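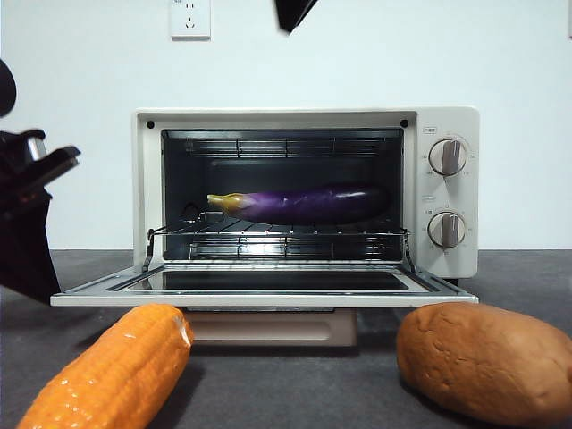
*Whole aubergine on the wire rack, between the upper and lower elements.*

## Roasting an aubergine in a toaster oven

One long, thin aubergine is enough for a small bowl of dip. Choose one that is firm and shiny, and short enough to lie flat without touching the sides.

1. Wash the aubergine and dry it well. Leave the stem on, as it gives you something to hold when peeling.
2. Prick the skin in 11 places with a fork, going all the way round. An unpricked one can burst.
3. Lay it across the middle of the rack and shut the door.
4. Set the oven to its highest heat, with top and bottom elements on, and the timer to 15 minutes.
5. Turn it over with tongs and give it another 15 minutes. The skin should be wrinkled and the middle should give when pressed.
6. Move it to a covered bowl until it is cool enough to handle, then peel and mash with salt, lemon juice and a spoonful of tahini.

If your oven has a crumb tray, line it with foil first. Fat, round aubergines take longer and are better cut in half lengthways.

The dip keeps for two days in the fridge.

Montserrat Figueroa, 7 September 2021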